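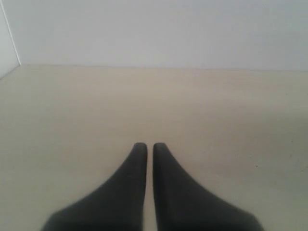 5 min read

Features > Work & Machines > Interviews
Latest Popular Columns Letters Subscribe

I'd been in the building maybe three minutes when Bok-nam Chae asked me how I wipe down my kitchen bench. Which hand, do I lift the toaster or go around it, do I chase the crumbs to the edge or pinch them up? I said I'd never thought about it. "Good," she said, "so you're an expert."

Bok-nam runs the chores side of things at Risar, a small outfit that tries to get robot arms to do the boring jobs. She came to it sideways. Before this she spent years managing the back room of a homewares shop, and she still talks like someone who has a delivery coming. When I told her my question for the day was whether a machine can do my housework yet, she laughed for a good while and then went off to put the kettle on.

"Some of it, some of the time, if you're not in a hurry," she said when she came back. "Is that a headline?"

The work is slower than I'd pictured. You start with a flat surface and two grey fingers, and you want those fingers to pick up a thing, move it and let go of it. Bok-nam says the letting go gets less attention than it should. "People clap when it grabs the cup. I'm waiting to see if it'll put the cup down without tipping it. My mum never clapped when I picked up a cup!"

The current list has 82 chores on it. She read me a few off her phone: fold a tea towel, put the lid back on a jar, pair up socks, move the mail off the table, clear a plate. They call the list Stustar, and she wouldn't tell me why, except that it was late and they'd had pizza. Of the 82, she'd trust the arm with six in her own house while she was in another room. I asked which six and she counted them off: stacking plastic bowls, putting blocks in a bin, pushing a drawer shut, standing bottles up in a row, dropping socks in a basket ("in it, not in pairs, don't get excited") and passing a sponge from one side of the sink to the other.

"That last one's cheating a bit," she said. "But it does it every time and I like having one of those."

I wanted to know about crumbs, seeing as she'd brought them up. She pulled a face. Two fingers that are fine on a bottle are hopeless on a crumb, she says, and a pale crumb on a pale bench is a rotten thing to ask a camera to find. A dark one is easier to see and no easier to pick up. "You'd use a cloth. So now it has to hold a cloth, and a cloth is a different shape every time you look at it. I've had a go at teaching that one for most of January. I dream about cloths."

Shops are another matter, and here she got quite cheerful. She reckons shelves will come well before kitchens. The boxes are the same size as yesterday's boxes, somebody's already decided where they go, and there's no cat. Risar did a trial with a grocer called Espinoza where the arm faced up tins, meaning it turned the labels to the front and pulled them forward. In the best overnight run it did 216 tins with seven dropped.

"The night fill bloke looked at that and said he'd do it before his first coffee," Bok-nam said. "And he would! He's very quick. But he also hates doing it, and he said that too."

I asked if he was worried about his job. She took her time with that one. "He asked me straight out, and I told him it can't open a carton, it can't walk to the next aisle and it can't tell a customer where the coconut milk is. He said neither can half the day crew. I don't know what it looks like in ten years. I'd be making it up if I told you."

She's less patient with the videos. There's one going around from Brokov, a rival crew, with an arm laying a full dinner table, and three of her relatives have sent it to her. "It's lovely work, I mean that. I'd just like to see it again with the forks in a different spot." Her own rule is that a chore doesn't count until it's been done after someone else has messed up the bench. Usually that someone is her, and I got the feeling she enjoys it.

Before I left I asked what she'd buy, if she could buy one today. A laundry folder, I guessed – everyone says the laundry.

"No, I like folding, I put the radio on," she said. "I want the thing that empties the dishwasher. The cutlery basket, especially. Give me that and I'll do the rest of the house myself."

She still wanted to know about the toaster, by the way. I tried it when I got home. I go around it.

Posted March 2, 2021
7 comments 216 shares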